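Pre-run safety check, two-arm bench, gripper swap (Limport vs Aksoy)
Window position, Grelterdale site

112 shares 10 comments

Filled in between runs so excuse the shorthand. OK = fine to run, FIX = stop and sort it, WATCH = run but look again at the break. Same list for both gripper makes or the numbers mean nothing.

1. POWER AND STOP

1.1 E-stop on the pendant, press and release. OK
1.2 E-stop on the base. OK. Stiff. Takes a proper shove.
1.3 Stop hit while arms moving slow. Both held. Left arm sagged a hair before the brake caught, right didn't. WATCH
1.4 Reset needs two actions, not one. OK
1.5 Gripper behavior on power loss. Limport stays shut. Aksoy lets go after a bit. Neither is wrong but whoever has fingers in there needs to know which one is mounted. Label now on the wrist plate of the spare set, still to do on the ones in use. FIX

2. MOUNTING

2.1 Wrist bolts torqued, paint mark across each. OK left, OK right
2.2 Fingertip screws. Limport ones back out. Found two loose at the last change, thread lock on now. WATCH
2.3 Adapter plate right way round. Yes I know. It went on backwards once and the tool offset was off all morning
2.4 Cable slack at full wrist turn. Aksoy cable is short. Fine up to the soft limit, tight past it. Soft limit pulled in on the right arm, copy the same to the left before anyone runs the mirrored moves. FIX
2.5 No sharp edge on the fingers where a hand would go. OK after filing

3. HEAD CAMERA AND LIGHT

3.1 Lens clean. OK
3.2 Exposure mode written down. Auto for the first block, locked for the second.
3.3 Grippers readable against a bright window. Not great. Sky burns out toward the left, our dark grippers go soft against the shadow parts of the view. Left is the worse one, outline half lost. Person watching the feed should not be judging finger gap from it. WATCH

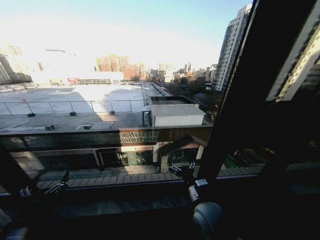
Trestport: we gave up on auto exposure completely for gripper comparisons. Locked it on the fingers, let everything outside blow out, and put a strip of matte light tape down the back of each jaw. Cheap fix and the operators stopped asking for a second camera. Only thing is check the tape doesn't end up in the grip area, ours crept.

Tape is a good idea, will try on the Aksoy first. Limport jaws are too narrow at the back I think. If it creeps it comes off.

3.4 Feed delay checked by hand wave. OK, no worse than before
3.5 Operator can see both grippers without leaning. OK seated, not OK standing. Chair stays.
3.6 Recording light on before arms are live. OK

4. REACH AND KEEP-OUT

4.1 Keep-out plane for the glass loaded in the controller. OK. Loaded is not the same as tested, see next.
4.2 Keep-out tested at slow speed with fingers OPEN. The open width is what changes between makes. Aksoy opens wider, old plane was set for the Limport. Moved the plane back. OK now, retest after every swap
4.3 Stone sill. Controller doesn't know it exists. Add as a box. Until then no downward moves near the window side, jog only. FIX
4.4 Curtain. Loose weave, hangs down over the corner of the sill at the left. Exactly the kind of thing a jaw will pick up and wind round a wrist. Tie back or take down before any run at speed. FIX
4.5 Fingers-up park pose. Clear of the glass when commanded from any start? Only checked from three starts. Do the rest. WATCH
4.6 Arm slow when parked by the window, person allowed to stand beside it only with pendant in hand. OK

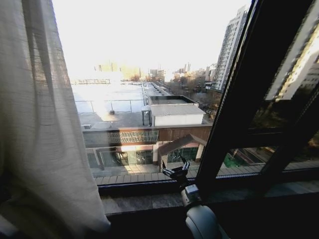
5. GRIP TESTS

5.1 Counter at zero, or start value noted. Limport counter started from the last session, final reading 2,616. Aksoy 1,571. So don't compare raw wear between them, it isn't fair on the Limport.
5.2 Closing force at the lowest setting, tested with the foam block. Both OK. The Aksoy low setting is lower, you can feel it.
5.3 Closing force at highest setting. Guarded, no hands, foam block only. Limport OK. Aksoy tripped its own current limit and opened. Repeated, same again. Run it capped one step down for now. WATCH
5.4 Drop test over the tray, 10 lifts each, arm held still after the lift. Limport dropped none. Aksoy dropped one, and that one was picked crooked so redo before anybody quotes it.
5.5 Pinch check between jaw and housing when fully open. Aksoy has a gap there that closes as the fingers come in. Little finger size. Tell every new operator, don't leave it to the sheet. FIX (sticker, warning color)
5.6 Heat on the housing at the end of a block. Limport warm. Aksoy warmer, still touchable. OK
5.7 Noise. Not safety but it gets asked. Limport clicks at the end of travel, people think something broke. It didn't.

6. CONTROLLER

6.1 Correct gripper profile selected BEFORE power to the wrist. OK. Would like the controller to refuse if it's wrong, it doesn't.
6.2 Left and right not swapped. Move left by one finger width, look at the real arm and not the screen. OK
6.3 Speed cap on. OK
6.4 Lost-link behavior: pulled the network lead, arms froze in place, grippers held. Came back only after reset. OK for both makes
6.5 Log saved with gripper make in the file name. Forgot on the frist block, renamed after.

STILL OPEN

Label for power-loss behavior (1.5)
Left soft limit (2.4)
Sill box in controller (4.3)
Curtain (4.4)
Pinch sticker (5.5)

No full speed runs until 4.3 and 4.4 are closed. Slow runs ok with somebody on the pendant. If I had to pick today I'd keep Limport on the left and Aksoy on the right for the soft parts, but that's a preference and not a result, the wear figures need a level start.

Next check after the next swap, or if anyone bumps the glass. Write down which arm did it please

Comments (10) Share (112)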